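社区互助 > 居家生活 > 收纳与桌面

木纹桌面上的小东西总是越堆越乱,有什么办法?

Pletuter

家里一张浅色木纹的大桌子,平时吃饭、写东西、孩子做手工都在上面。充电器、胶带、计时器、小灯、几个装零碎的小罐子,全摊着。每次要用桌子就把东西推到一边,推着推着就不知道哪去了。

买过一个带13个小格的分格盒,格子太小,放不进几样东西,后来收到柜子里去了。也试过抽屉,但是放进抽屉就没人再拿出来用,等于白买。

想问两件事:

一是桌面上到底用敞口的篮子好,还是带盖的盒子好。

二是桌子表面已经有细划痕,有没有办法处理,还是以后垫东西就行。

预算不高,不想换桌子。桌子长度够,宽度一般,靠墙放不了,两边都要坐人。

2022年3月19日

Agyeman

买带盖的。敞口的落灰。

划痕不用管,用两年都有。

Onholm

我家情况差不多,也是两边坐人的桌子,说一下我的做法。

先别买东西。把桌上所有的东西拿下来,只把一个星期里真正用过的放回去。我第一次这样做,放回去的只有9样,其余的分给别的房间或者扔掉。这一步不做,买多少盒子都会满。

然后再定容器。天天要拿的用敞口篮,一个月才拿一次的用带盖盒,带盖的不要放桌上,放柜子里。楼上说落灰,确实会落,所以篮子要选侧面和底部带孔的,拿到水龙头下冲一冲就行。不带孔的那种底下积灰,还得用布去抠。

篮子尺寸最好统一。大小不一的篮子摆在一起,中间的缝又会塞进新的东西。买之前量一下桌子的宽度,篮子放下去以后,两边坐人的位置要能放下一个盘子。篮子也不要叠,叠起来以后下面那个就没人用了。

标签我贴过,后来撕了。篮子一眼能看见里面,贴了没什么用。带盖的盒子倒是应该贴,贴在侧面,不要贴盖子上,盖子会盖错。

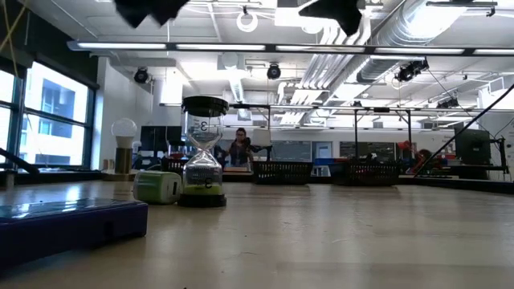
位置的分配比容器重要。篮子归到桌子中后部,排成一排,坐人的那一边留空。立着用的东西,像沙漏、小台灯,放在篮子前面或旁边,不要塞进篮子里,塞进去就看不见了。三个黑色带孔篮这样一排就够用,一个放笔和剪刀,一个放胶带和线,剩下一个专门放“不知道放哪”的东西,满了就清。写着“3”的那种沙漏正好拿来管清理的时间:翻过来,开始收,沙子全落到下面就停手,没收完的明天再说。我家孩子肯配合主要是因为有这个沙漏,光用嘴催没有用。小罐子这类零碎集中到灯座旁边,占一小块地方,不要散开。

关于划痕。浅色木纹的桌面,细划痕迎着窗户的反光才明显,平着看不大看得出来。先弄清楚桌面是实木还是贴面。实木可以薄薄擦一层木蜡油,先在桌子背面试一小块,颜色没变再擦正面。贴面不要打磨,磨穿了没法补,用颜色接近的修补蜡填一下深的就行。小黑点先用软布加一点中性洗洁精擦,擦不掉的多半是磕出来的,不用再使劲。

以后防划,给硬底的东西贴毛毡垫,灯座、沙漏、篮子底下都贴。毛毡垫我一般买6毫米厚的,太薄的压几个月就扁了。篮子如果经常拿去冲水,毛毡要换成硅胶的,不然会掉。

桌垫我不推荐整张铺,边上会翘,底下进了沙子反而磨得更厉害。在写字的地方铺一小块就可以。

Pletuter

谢谢,先按清东西那一步做。桌面应该是贴面的,那就不磨了。那个13格的盒子我拿出来装螺丝。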